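What a Hire Agreement Should Say About Cloth

Opinion
Jul 22, 2019

The market for hand-held gripper kits has grown faster than the habit of reading their terms. Institutions that would hesitate for months over a new boiler will sign for a demonstration kit in an afternoon, and will only later ask what they have agreed to receive. This essay concerns one such service, the Fandard kit hired out by Statent, and argues that it deserves support on conditions which the supplier has so far been slow to accept.

The service is simple to describe. The hirer receives 2 hand-held grippers, each carrying a wide-angle camera, together with stands, a carrying bag and access to a checking service. Staff carry out ordinary tasks with the gripper in the hand, and the recordings are returned to Statent, which prepares them for use in training an arm. The hire charge is £470 for a period of 19 days. A rival offer from Manance costs less but leaves the checking to the customer, and our own view is that few customers are in a position to do it.

We took the kit in April and used it at our Cusi site. The principal subject was textiles. Rigid objects are well served by existing products, and a supplier that can only show us cups and blocks has shown us very little. Cloth has no fixed shape. It hides its own corners, it lies over other cloth, and the same towel presents itself differently each time it is put down. Any organisation with laundry, bedding or stores to manage will have more interest in this than in the stacking of cubes.

On the main point the kit does well. The grip is light, the trigger is even, and staff with no technical training were able to work with it after a short introduction. The wide view also has real value. It takes in the material being handled and a great deal of the room besides, so that a later reader of the recording can judge where the work was done and what stood near it. The price of this is strong curvature towards the edges, and a view in which the user's own hand may cover a good part of one side. 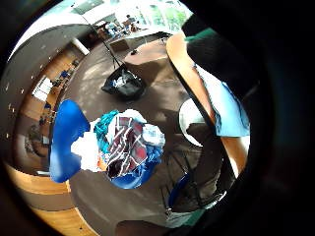
Maroon cloth with white stripes, teal cloth and white cloth gathered in one bundle make a fair test of any such product. Plain towels on a bare table would have told us less, and the supplier's brochure would be improved by more material of this sort. A reader of our earlier notice took a different view, writing that mixed bundles flatter the kit, that colour does half the work of telling one piece from the next, and that a pile of identical white sheets is what a hospital store would put in front of it. The point is a good one. We would answer only that a buyer should ask for both, and that the terms of hire ought to provide for a second set of tasks chosen by the customer at no further charge.

Our reservations lie elsewhere. The first is the checking service. Of the recordings we returned, 9 were refused, and the refusals came with a single printed word and no account of the fault. A paying customer is entitled to know whether the error was one of speed, of lighting or of grip. Without that knowledge the same error will be made again, and the days of hire are used up in making it.

The second is privacy. A camera with so wide a view will take in people at the far side of a room who have no part in the work. The agreement supplied to us places the whole duty of notice upon the hirer and says nothing of how long Statent keeps the material, or who may see it. This is not acceptable in a public building, and we doubt that it is acceptable in a private one. The supplier should state a period of retention, name the purposes for which recordings may be used, and undertake to remove bystanders on request.

The third is ownership. Under the present wording the hirer pays for the kit, supplies the labour and then gives up all claim to the result. There is a case for sharing such material widely, and we have some sympathy with it. There is no case for charging the full rate to those who provide it. A reduced fee, or a copy of the prepared recordings returned to the customer, would meet the objection.

None of this should be read as advice to avoid the product. The Fandard kit is well made and suited to work that other products leave alone. We recommend that institutions considering it ask for amended terms in writing before the period of hire begins, and that they decline to sign where these are refused.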